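3.2 Cup inventory and washing practice

Staff at the Ngata office kept a shared shelf of ceramic mugs for general use and were free to bring their own. Seven people agreed to talk about how they chose a cup, where they left it and who washed it. Most said the handle mattered more than the colour. A plain white mug was treated as common property, and a mug left on its side was usually read as one nobody had claimed.

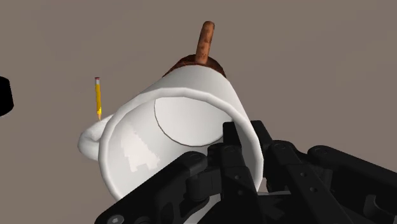 Figure 2. White mug on its side, handle to the left.

Dark mugs were a different case. Tea stains hardly showed on them, so they went longer between washes — more than five days for one owner at the Konum site.

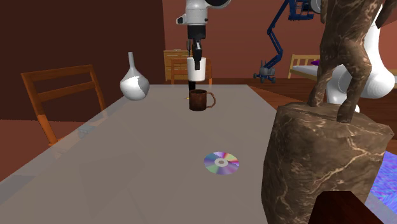 3.3 Shelf labels and ownership

Labels were brought in during July. Hemi Tawhiri had tried them earlier at Clodora, where they peeled off in the dishwasher.
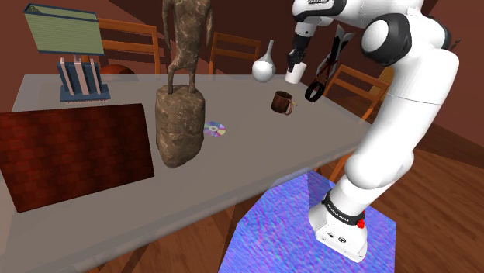
Ownership claims were weakest for small cups. Staff who would not touch a colleague's large mug borrowed an espresso cup without asking. Small white cylindrical cups, like the one held over the long grey table, carry no sign of an owner, and participants described them as belonging to the kitchen. Two participants disagreed and kept theirs in a desk drawer. Neither had labelled it.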